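14/04/2025
By Danuta Duda

Abstract submission for the Flivbridge postgraduate poster day is now open through the Isow portal. Abstracts are limited to 300 words, excluding title and references. Posters must be A1 portrait, saved as PDF, with a file size under 30 MB. 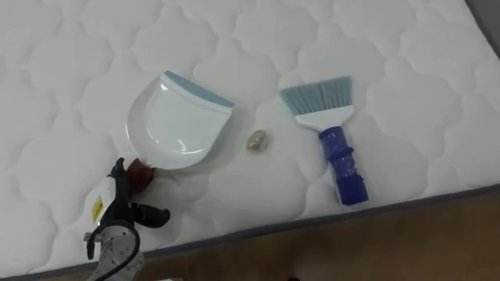
Each entry is reviewed by two readers from outside the author's department. Work in progress is accepted — the results section may be marked as provisional. Oral slots are ten minutes, including questions, and will be held in room 409. Requests to change format should go to Wojciech Michalski before the programme is fixed.

Comments

P. Śliwiński: Does the word limit include the funding statement?

D. Duda: No. There is a separate field for it.

Kasia: Portal rejects my PDF at 12 MB. Anyone else?

Contact the Research Office | © Flivbridge | Back to top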